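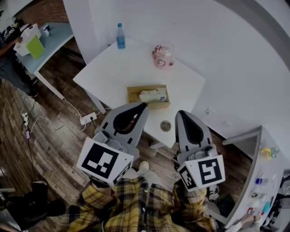

Hsiu-ying Su, member, Munham Home Help board

Soft tissue refill keeps sinking in a cardboard box

I keep a small white table against the wall with a water bottle at the back, a little round pink container next to it, and a tan cardboard tissue box in the middle. The box is open on top and I put soft packs of tissues in it. With a full pack there is no problem. Once the pack is partly used, it drops to the bottom and the next sheet stays inside, so you have to reach in and usually pull out a wad.

The box was sold under the name Brurkari and came with no insert. I have tried folding a paper towel underneath, but it compresses within days. I would like a fix that does not involve glue, as I swap the pack often. The spare lid on the table is metal, round and small, if that is any use as a weight or spacer.

Second item, less urgent. The power strip sits on the floor by the table leg and its cable runs out to the left over dark wood-grain laminate. Is there a way to hold it down that will not mark the planks?

Floarea Tudose

Measure the inside depth of the box and the height of a full pack. The gap between them is what you need to fill at the start, and it grows as the pack empties. A fixed spacer will only be right for part of the pack.

What works is a strip of stiff card bent into a shallow W and set under the pack. It acts as a weak spring. Cut it 2 mm narrower than the box so it does not bind on the sides. Card from a cereal box is too soft - use the backing from a writing pad. Mine has lasted since October and 16 packs.

I would not use the lid. It is rigid and smaller than the pack, so the pack will tip over it.

Yuk-lan Kwan

just take the pack out of the box, they are made to be used on their own

Osvaldo D'Amico

On the cable: do not tape directly to laminate. Some tapes pull the finish or leave residue, and heat from the cable does not help. Move the strip to the wall side of the leg and run the cable along the baseboard. Adhesive clips go on the baseboard, not the floor. Three clips were enough for my run. If the cable has to cross open floor, use a rubber cable cover with no adhesive backing and lift it now and then to clear the grit, which scratches.

For the box, I agree with the bent card. Fold it along the grain or it will crack at the creases.

Search this board Go Advanced

Contact | Copyright Munham Home Help | Back to top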